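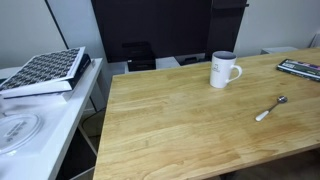 Ticket 831
Opened by: Viorica Bratu, second floor
Assigned to: Anayeli Sandoval, building systems
Subject: Break room thermostat says 68. It is lying.
Priority: Low (set by system)
Priority: High (set by Viorica)
Status: Closed

Viorica, 8:40 am
The thermostat in the second floor break room has shown 68 since I got in. I have drunk one coffee in there wearing my coat. The display is lit, the arrows work, and the number goes up when I press up. Nothing else in the room responds. I have tried pressing it harder.

Anayeli, 9:15 am
Thanks. Please stop pressing it harder. Can you tell me what the small icon in the lower left of the display looks like? Flame, snowflake or fan.

Viorica, 9:22 am
Snowflake.

Anayeli, 9:24 am
So it thinks it's cooling. I'm going to look at the schedule from my end before I walk up.

Anayeli, 10:05 am
Log notes so far.
The wall unit is a Raltis, same as the rest of the floor. It doesn't control anything by itself. It sends a request to the Larine controller in the ceiling, and the controller decides whether to be helpful.
Controller is online. Last contact with wall unit: a few seconds ago. Good.
Controller mode: cool. Season setting: summer. It is September, so I can see its point, but the outside air was 48 this morning.
Changed season setting to auto and saved. Setting went back to summer. Changed it again, with feeling. Back to summer.

Viorica, 10:30 am
Still cold. Two people from accounts came in, looked at me and left.

Anayeli, 11:10 am
Went up. My own thermometer read 61 at table height, against 68 on the wall. So there are two faults:
1. Controller is stuck in summer.
2. Wall unit reads 7 degrees high.
Took the cover off the wall unit. There is a hole in the drywall behind it where the cable comes through, and warm air is coming out of it. The riser for the copy room runs up that wall. The sensor has been measuring the inside of the wall, which is lovely and warm.
Packed the hole with putty and put the cover back.

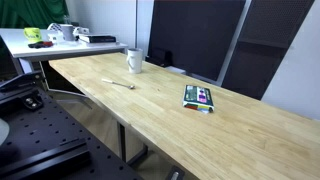

Break room table after the second visit. Mug, spoon and small box are on it.

Anayeli, 11:50 am
Wall unit now reads 62. Everyone is just as cold as before but the display agrees with them, so I'm counting it as progress.

Viorica, 11:54 am
I am not counting it as progress.

Anayeli, 1:20 pm
Called Dobre, who have the service contract. Was on hold for 11 minutes. They say the season setting can be locked by a parent group, and the break room was put in a group called Prerkside during the last firmware update. I don't know what a Prerkside is. Neither do they. It has 5 rooms in it, and one of them is the server closet, which does want to be in summer all year – so whoever set the lock had a reason, and then dragged four other rooms in after it.

Anayeli, 1:45 pm
Moved the break room out of Prerkside into Floor 2 General. Set season to auto. Saved. It stayed on auto.
Icon on the wall unit: flame.
Supply air at the vent went from 57 to 88 within a few minutes. Left the server closet alone. The other three rooms in the group are storage and nobody has complained, but I've opened ticket 335 to move them out too.
Yes, 335 is a lower number than this one. The ticket system reuses old numbers. That is a separate ticket.

Viorica, 3:10 pm
Display says 69. Coat is off. There is now a faint smell of hot dust.

Anayeli, 3:14 pm
First heat of the season, dust on the coil. It should be gone by tomorrow. If it isn't, or if it starts to smell like plastic, reply here and I'll shut it off and come up.

Viorica, 3:20 pm
And if somebody sets it to 80?

Anayeli, 3:26 pm
Wall limit is 72 now. They can press as hard as they like.

Resolution: Removed room from locked controller group, set season to auto, sealed cable hole behind sensor.
Follow-up: Check wall reading against a handheld thermometer in two weeks. Ask Dobre for the update notes, again.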